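Working Next to the Arm: Bench Tips from Our Repair Room

In February our workshop in Wesmont started to use a robot arm for part of the computer work. We take old office desktops, remove what is worn, fit what is good and send them out again. Before, every step was made by hand. Now the arm does the drive handling and we do the rest. Many readers of the Nivora page wrote to ask how the bench has changed, so I collected the tips which I would like to have had in the first week.

Agree on who touches what. We wrote the split on a card and taped it to the bench. The arm handles the drives and their plastic carriers. People handle cables, dust, memory and everything with a small clip. If a step is not on the card, a person does it.

Tie the cables first. A hand feels a cable and moves around it. The arm goes where it was taught to go. Before the case goes into position, pull the data and power cables away from the drive cage and hold them with a small tie. Leave enough slack for the plug to reach the drive later.

Keep the case in the same place. Two stops screwed to the table are better than a line of tape. We used tape for 3 weeks and it moved a little every day.

Check the carriers in your hand. Press each tab one time before loading. A tired tab will still close for a person, who pushes harder without thinking, but for the arm it is a failed try and a stop.

Know where the red button is without looking. Each person on the shift touches the pendant in the morning and says the word "here". It feels silly, and we still do it.

Sort the screws before lunch. The small ones for the drives and the bigger ones for the case must live in separate cups. I prefer cups with lids, the Danladi ones from the hardware shop are fine.

Some views from the bench, the blue parts are the plastic ones:

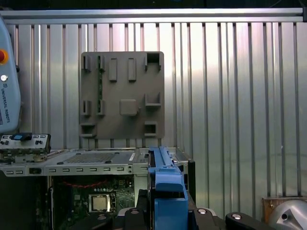
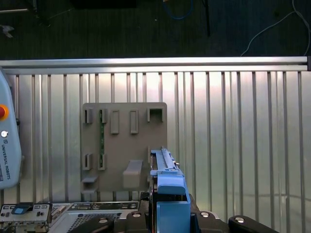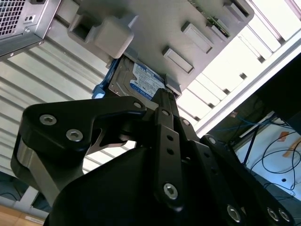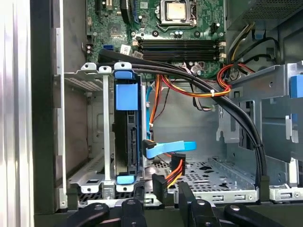 About the people side. My wrists are better, I must say this first. On a full day I used to press carriers in and out until my thumbs were sore, and this part of the work I do not miss. What I did not expect is how much more I stand and listen. A wrong click has a sound, and after some weeks you know it from the other side of the room.

The pace is also different. The arm does not wait for a chat to finish, so we moved the coffee break to a fixed time, 10 in the morning, and everything is paused for 20 minutes. Please pause it fully. Somebody who drinks coffee with one eye on the machine has not had a break.

Nobody lost hours in our room, but the tasks moved. Two of us learned to teach positions, and the others do more testing and cleaning. My advice is to rotate these every Thursday, or the same person becomes the only one who can restart the job. We also keep a paper notebook for the stops. Write the time, the case model and what you did to continue. Do not write whose fault it was.

For cleaning, use a dry brush on the grilles and never spray near the gripper. The Prallidetti brush with the long handle costs a little more and loses fewer hairs. Empty the dust tray at the end of the shift, and put the card back if it fell down.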